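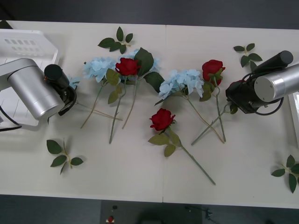 Häufige Fragen zur Miete von Tischdekoration
Zastedon Dekorationsverleih

Wir haben die Fragen gesammelt, welche uns am meisten per E-Mail erreichen. Wenn Ihre Frage nicht dabei ist, schreiben Sie uns bitte.

Wie früh muss ich reservieren?
Für Termine von Mai bis September empfehlen wir eine Reservierung drei Monate vorher. Im Winter reichen meistens zwei Wochen. Eine Anfrage ist noch keine Reservierung, erst mit der Anzahlung ist der Termin für Sie gesperrt.

Wie hoch ist die Anzahlung?
Die Anzahlung beträgt 40 Prozent der Mietsumme. Der Rest wird bei der Abholung oder bei der Lieferung bezahlt, in bar oder mit Karte.

Was ist der Unterschied zwischen den Paketen Messina und Trutham?
Das Paket Messina ist für lange Tafeln gedacht und enthält Tischläufer, Kerzenhalter und Kunstblumen in kräftigen Farben. Das Paket Trutham ist für runde Tische und in der Farbe ruhiger gehalten. Beide Pakete kann man kombinieren, der Preis wird dann pro Tisch berechnet.

Kann ich die Blumen einzeln wählen?
Ja, ab einer Bestellung für 5 Tische. Bitte nennen Sie uns die Farben und die gewünschte Menge, wir machen Ihnen danach einen Vorschlag.
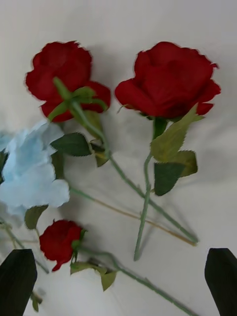
Kunstblumen in Rot und Hellblau auf weißem Stoff

Darf ich echte und künstliche Blumen mischen?
Das ist erlaubt, aber die künstlichen Stiele dürfen nicht im Wasser stehen. Benutzen Sie bitte getrennte Vasen. Flecken von Blütenstaub auf unseren Tischläufern gelten als normale Verschmutzung und werden nicht extra berechnet.

Liefern Sie auch?
Wir liefern in Bulcombe und in den Orten bis 45 Kilometer Entfernung. Die Lieferung geht bis zur ersten Tür im Erdgeschoss. Wenn die Sachen in ein anderes Stockwerk getragen werden sollen, müssen wir das vorher wissen.
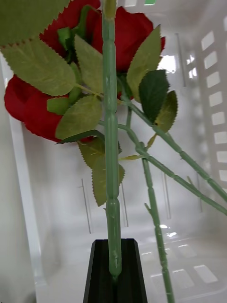
Wann muss die Dekoration zurück sein?
Die Rückgabe ist bis 12 Uhr am Tag nach der Feier. Für jeden weiteren Tag berechnen wir ein Viertel des Mietpreises. Wer sich rechtzeitig meldet, bekommt oft eine Verlängerung ohne Kosten, sofern kein anderer Kunde wartet.

Muss ich die Sachen vor der Rückgabe reinigen?
Nein. Entfernen Sie bitte nur Wachsreste und Speisereste. Die Textilien waschen wir selber, die Blumen werden bei uns mit kalter Luft abgeblasen. Bitte kein Haarspray und kein Parfüm auf die Blüten geben.

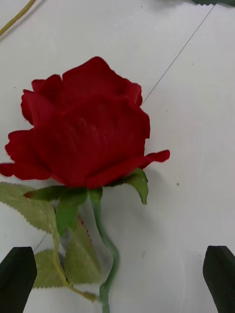 Einzelne rote Rose auf weißer Fläche

Was passiert, wenn etwas verloren geht oder kaputt ist?
Kleine Schäden, zum Beispiel ein lockeres Blatt, sind in der Miete enthalten. Verlorene Teile berechnen wir nach der Preisliste, die dem Vertrag beiliegt.

Wo finde ich meine Kundennummer?
Sie steht oben rechts auf der Rechnung und beginnt immer mit 341.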